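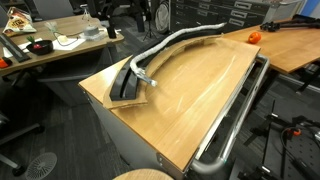
Cart top, with the faint scratches and pale streaks

Shop Talk > Finishes and Coatings > Product Claims
Search this forum Advanced search

Drastari "lifetime" topcoat, anyone believe this?

plankton_bay
Read the can at Bowen before I bought a second one and now I have questions. It says "lifetime scratch resistance" and "equal to 29 coats of ordinary varnish." Equal how? Twenty-nine coats of what, put on by who? My cart top has been under this stuff since December and you can see for yourself. It's still shiny, I'll give them that. But a lifetime is supposed to be longer than that. Whose lifetime, a hamster's?

orrin_k
Every clear coat scratches. Some hide it better. If you want a top that never shows a mark, buy stone.

plankton_bay
I don't want a top that never shows a mark. I want a can that doesn't say it never will.

Lejla Radulović
I've used it on two kitchen tables and a desk and I'm happy with all three. Did you let it cure? The small print says 189 hours before you set anything on it. Most of the complaints I read are from people who put stuff down the next morning.

orrin_k
189 hours is a weird number. Why not say eight days?

plankton_bay
Because 189 sounds like a lab came up with it. And yes I waited, I waited two weeks. Here's the other one I took, you get the reflections too so it's harder to tell what's a scuff and what's light.
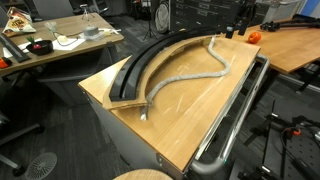 Look to the right of the gray cord

mudroom_ted
Half of that is glare. I see some light scuffs. For a work cart I'd call that normal.

plankton_bay
Normal, sure. Then print "normal" on the can.

sallowfield
The company page says 1,063 five-star reviews. I went through the first few pages and a bunch of them use the same sentence, "I was blown away by the depth of the shine." I have never in my life been blown away by the depth of a shine.

Lejla Radulović
OK, the reviews are probably junk. That doesn't make the product junk. My desk gets a keyboard dragged over it every day and I can't find a mark.

sallowfield
What color is the desk?

Lejla Radulović
White oak, satin version.

sallowfield
Satin hides everything. Gloss on pale wood with light bouncing off it is about the worst case there is. You two could both be right.

orrin_k
Try Sakmont on a scrap next to it and drag the same key across both. Cheaper than arguing.

mudroom_ted
Sakmont yellows.

orrin_k
Mine hasn't.

mudroom_ted
Give it time.

plankton_bay
I'll do the scrap test when I get some offcuts. Emailed Drastari to ask what the 29 coats were compared against. Got back a coupon.

Posted in Product Claims, last reply 21 Jun 2024
Contact us | Forum rules | Back to top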